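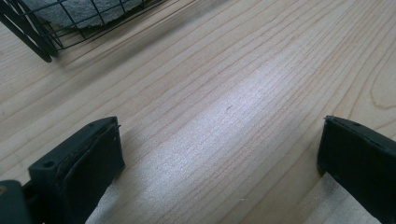 Chapter 4: When the Work Changes Shape

Posted in: Work & Machines > Free chapters
By Liam Ó Briain, September

I spent nine years in a packing hall before I ever wrote a word about one, so let me start this chapter with the hall. It was in Plesden, it was draughty, and I loved it more than I let on. We put cleaning sets into baskets: a dish, a cloth, a sponge, whatever the order sheet asked for. On a good shift I could do 300 baskets and still have enough left in my arms to play five-a-side afterwards (badly, but I played).

Then the firm, Lenihan, told us that part of the packing was going to be automated. I remember the meeting because the tea urn broke and everyone was more upset about that than about the slides. The word "automation" didn't frighten us much. We thought we knew what it meant. A lorry would come, a big machine would be bolted to the floor, and a few of us would be asked to go and stand somewhere else.

What came first was a table, and a pair of grippers you hold in your hands.

If you've read Chapter 3 you'll know the thinking behind this. You can write out the rules for picking up a tin - where it is, how wide it is, how hard to squeeze. Try writing them out for a sponge! It gives when you press it, it catches on wire, it lands skewed and you nudge it straight with no thought at all. So a person does the job through the same sort of fingers the machine will have, over and over, and the machine learns from the recordings. In the trade this is called learning from demonstration, and you'll want that phrase for the rest of the book.

I was one of the first to have a go, and I was dreadful. Me, with all those years behind me! Take away your fingertips and you find out how much of the job they were doing. I squashed things and I dropped things, and I went home on the Saturday with an ache along the top of my forearm that packing had never given me.
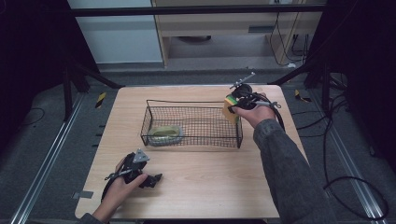 It took me a fortnight to stop fighting it. You learn to come in slowly, close the jaws, lift only as high as you need and let go later than feels natural. Eamon Ó Néill, who'd packed beside me for years, got there in two days, and I've still not forgiven him. He said he just pretended he was wearing oven gloves.

By the end of the first stretch we had 3633 recordings between us, of which 950 were thrown out. That figure caused more bad feeling than anything else in the whole business. A packer hears "thrown out" and thinks "scrapped", and scrapped work used to come off your bonus. It had to be explained twice that these were shifts we'd be paid for in full, and I think it should have been said on day one, in writing.

I bring this up because it's the first of the changes this chapter looks at, and the easiest to miss. The hands were moving much as before, but what counted as good work had changed. At the packing bench, good meant fast. At the table, good meant steady and the same from start to finish, and a slow, clear go was worth more than three quick ones. Some of the quickest people in the hall found themselves in the middle of the pack, and that hurt.

The second change was about know-how. I had always thought of my knack as mine. I'd built it up, I took it home with me, and if I left it left too. Once it had been recorded it sat on a computer as well. Was I owed something for that? Lenihan paid an extra hourly rate for the recording work and left it there. A rival firm, Wakari, paid a lump sum of 200 per person, and their people argued about it just as much as ours did. We'll come back to both arrangements in Section 4.3, and I'll try to be fair, though you can probably guess which way I lean.

The third is about who gets asked. The engineers from Zarnosis, who supplied the system, were good company and wanted to hear from us, but the layout of the table had been settled before any packer saw it. For the tall ones among us it was too low. A small thing, you might say - go and stoop for seven hours and then say it again.

Before you go on to Section 4.1, pick a job you do with your hands every day, making a sandwich will do, and write down each step. Then do it in thick gloves and see which steps you left out.

3 comments

packing_pauline: The bit about scrapped work is spot on. Same row at our place, and it went on for weeks.

D. Marsh: Used this with my evening class. We did the glove exercise with cheese sandwiches and it was chaos, but they wrote far better notes the second time. Is 4.3 going up as well?

Eamon: It was a day and a half, Liam.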